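Stems, Spheres and Panels: Dressing a White Room

By Eun-seong Bae

A white interior gives a stylist very little to work against. Shadows are shallow, edges disappear, and an object that carries a room elsewhere can look unfinished once it stands on a pale floor. Skirance, a studio that plans interiors for small showrooms, has spent the spring on this problem. Its April layouts use few pieces, most of them cream, with color held back for the flowers and one or two accents.
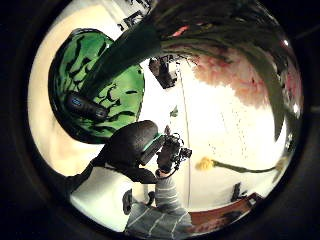
Vase selection starts with the neck. A wide neck lets stems fall outward and leaves a hole in the middle of the arrangement; a narrow one holds the bundle upright but crushes foliage if the leaves are not stripped first. Glaze and pattern come second. On green glass, dark brush-stroke markings like these break up the surface and keep it from reading as a single block of color against a white wall. Pink blooms with ruffled petals sit well above it, provided the foliage is left dense enough to separate the two. Skirance's written guide for florists, known in the studio as Min, sets the bundle at 2 times the height of the vase and no more. Taller arrangements need weight in the base.

Stems are recut on Tuesday and the water is replaced at the same time. Glass is wiped with a dry cotton cloth after filling. Fingerprints on a saturated color show up more than they do on clear glass, particularly under ceiling spots.

Large forms are harder. A cream sphere has no front, so its position is decided by the light. Under overhead fixtures the top goes warm and bright while the lower half picks up gray. Moving it closer to a wall evens this out. Flello, the supplier Skirance uses for display forms, recommends a clearance of 6 inches from any vertical surface, which leaves room for a cloth. 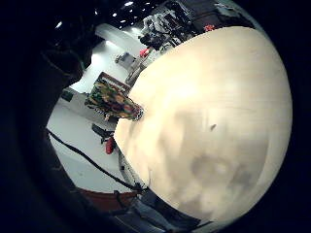

Panels and gloss

Flat panels in off-white are the workhorses of these rooms. They close off storage, carry small fittings and give the eye a rest between objects. A matte finish marks easily. Faint smudges are cleaned with a damp sponge worked from the edge inward, then left to dry for 4 hours before anything is leaned on the surface.

Gloss behaves differently. A curved white wall with a high sheen repeats every ceiling light as a small highlight, and the vertical seams become the strongest lines in the room. Ristora, which finishes walls of this type, advises setting the lights before the furniture. Accents on gloss should stay small and few.

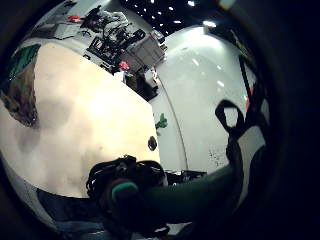

Cream panel and curved white wall, with a small green accent on the gloss.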